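Avcombe staff network agrees changes to mentoring scheme

27 October 2018

The Early Career Researchers' Network at the University of Avcombe has agreed changes to its mentoring scheme, following its autumn meeting in the Lustley Building. The changes cover how mentors are matched, how often pairs meet and how small travel costs are repaid. They take effect in November.

Under the present rules, a new member of research staff is given a mentor from their own department. From next month, members may ask for a mentor from any department on either campus. Requests will be made on a single form, which replaces the separate forms used by each faculty. A line manager may not act as mentor to a person they manage, and this rule now also applies to second supervisors.

Pairs will be expected to meet at least 3 times in each academic year. Meetings can be held by telephone where one member is based at the Park campus and the other at Lustley. Notes of meetings remain private to the pair, and the only record held by the network will be the date of each meeting.

The meeting also considered the network's small grants. The fund for the present year stands at £1,000, and single awards are capped at £100. Awards can be used for train fares, day registration at a conference, or printing. They cannot be used for equipment or for membership fees. Applications should be sent before the money is spent, with a short note from the head of group. Claims must be made within two months of the event and should include original receipts.

Thaddeus Halvorsen, who chaired the meeting, said the old matching rule had caused difficulty in smaller departments, where the same senior staff were asked year after year. "A historian can give sound advice on a fellowship form to a chemist," he said. "The questions on contracts, leave and workload are largely the same."

Members asked for clearer guidance on the time allowed for mentoring in the workload model. The network will write to the faculty managers on this point and report back at the spring meeting. A proposal to open the scheme to doctoral students in their final year was discussed and deferred, as the doctoral college already runs a similar programme.

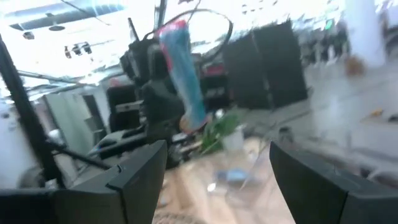
At the tabletop.

Members with an existing mentor do not need to apply again and may keep their present arrangement until the end of the academic year. Those who wish to change should complete the new form and mark it as a transfer.

The form and the revised rules will be placed on the Mesari staff pages under Research Careers. Staff without access to Mesari, including visiting fellows, can collect paper copies from the enquiry desk in the Lustley Building.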